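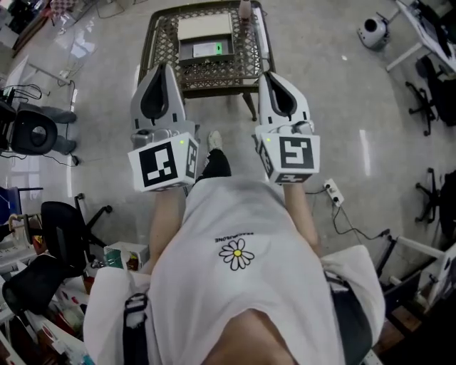 Posté par Gostier, en décembre, dans Podcasts et histoires vraies

Bonjour ! Je viens de finir les six épisodes de « Norier, la ligne muette », sur la disparition du courrier codé, et j'ai adoré ! Savez-vous s'il existe une suite, ou un podcast du même genre (vieilles affaires, archives, un peu de mystère) ?

Michalík
Oui, une saison 2 est en route, ils l'annoncent après le générique du dernier épisode, il faut rester jusqu'au bout ! En attendant, essaie « Dossier Ledo » : 300 minutes en tout, des lettres lues à voix haute, une ambiance folle. Le troisième épisode m'a tenu éveillé jusqu'à 2 h du matin.

ledo_fan
+1 pour Dossier Ledo !!! par contre le son du premier est pas terrible, mettez un casque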